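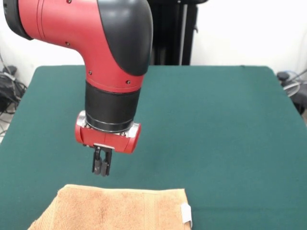 **Ovameck descaler - does it do anything vinegar doesn't?**

**hukis_fan** - 19/07/2007

My kettle is furred up again and the hardware store wants 13 dollars for a bottle of Ovameck. The label says it "conditions the metal." Conditions it how? Has anyone here used it and also used plain vinegar, on the same kettle?

**Eetu Kuusisto**

I've used both. Ovameck took the scale off in one go, vinegar needed 2 rounds and the kitchen stank until bedtime. I'd pay for it again.

**brinewater**

> took the scale off in one go

How long did you leave each one in? If the Ovameck sat overnight and the vinegar got twenty minutes, that's no comparison.

**Eetu Kuusisto**

Vinegar maybe half an hour, Ovameck a bit longer. I wasn't running a lab.

**brinewater**

So we don't know, then.

**Nilmini Sivakumar**

Citric acid. A bag from the canning aisle costs next to nothing and doesn't smell. Two spoonfuls, fill the kettle, boil, let it stand, rinse. I've been doing mine since March and the element is still clean. I would bet the expensive bottle is the same stuff with blue dye in it.

**getari_owner**

Careful, the booklet with my Getari says no acids of any kind, only their own tablets. I lost the warranty on the last one over this.

**Nilmini Sivakumar**

And what are their own tablets made of? Mine didn't say on the packet, and I looked.

**getari_owner**

No idea. Still not risking it.

**hukis_fan**

Water report for my town says 643 for hardness but gives no units, so that's useless too. I'll try the citric acid on the old Mösli kettle first - if it ruins that one I won't cry.

**brinewater**

Time it, please.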